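Jargate revient en mars, avec deux fois plus de promesses

Le festival de bande dessinée de Jargate annonce pour sa prochaine édition 200 auteurs en dédicace. On avait lu à peu près la même chose l'an passé, et la liste définitive s'était arrêtée bien avant. Pour l'instant, 13 noms sont confirmés, dont Aminu Effiong, qui viendra avec le troisième tome de Nindham (éditions Gauthier).

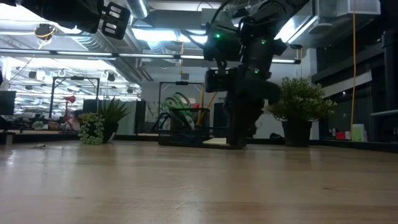

Bras noir, table en bois clair.

Effiong, au moins, on peut y croire : il est venu chaque année. Son éditeur parle d'un tirage de tête de 600 exemplaires, numérotés et signés, vendus uniquement sur place. Reste à voir combien seront encore disponibles le deuxième jour, vu ce qui s'était passé avec Erach.

Quant au « pass collectionneur », il donnerait un accès prioritaire aux files. Prioritaire sur qui, si tout le monde l'achète ? Le règlement n'en dit rien. Nous attendrons la grille horaire avant de sortir la carte bleue. Billetterie ouverte depuis le 7/8/25.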